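Gralirlow: Final Report
Game Design Studio II
Macario Galindo

1. What the project was

Gralirlow is a two-player puzzle game for PC. One player moves through a flooded town and the other controls the water level from a separate screen. I worked on level design and playtesting. The game was built in Nuveck, the engine we used in the first course, so I did not have to learn new tools and could spend most of the term on the levels.

The original plan called for 5 districts. We kept all of them, but the last one is shorter than planned and has no puzzle of its own. It only reuses the lock gates from the harbor.

2. Level design

Each district started as a paper map. I drew the streets, marked which ones flood at each water level, and then walked a token through it before building anything in the engine. This was slow at first. The harbor map went through several versions because the player on foot could get stuck behind the fish market with no way to ask for lower water except by voice chat. I added a bell the player can ring, and the other screen shows where the sound came from.

The water steps were also changed. At first the level moved smoothly, like a slider. Testers kept stopping at heights that did nothing. We switched to fixed steps, which made the puzzles easier to read and also fixed a bug where the boat sank through the dock.

3. Playtesting

We logged 129 comments over 2 rounds of testing. I sorted them by district and then by type: controls, puzzle, art, sound, other. Most of the first-round comments were on controls. The second round was mostly puzzles, and the chapel came up more than any other place. Players did not see that the bell rope could be cut. We made the rope brighter and moved it closer to the door.

One thing I would change is how we took notes. Everyone wrote in their own format, and I spent a whole afternoon -- more, if I count the retyping -- getting them into a single sheet.
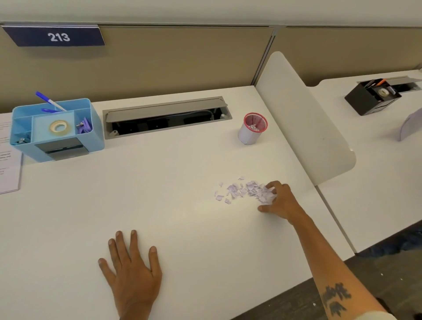

Figure 1. Torn paper pieces gathered by hand on a desk.

4. Problems

Saving did not work between districts until late in the term. The save file stored the water level but not the state of the gates, so a reloaded game could be impossible to finish. Our fix restarts the district instead. It works, but players lose progress.

Sound is the weakest part. The rain loop has a click in it that I could not remove.

5. Next steps

I want to give the last district its own puzzle and store the gate states properly. After that I would like to test with players who have never used voice chat in a game.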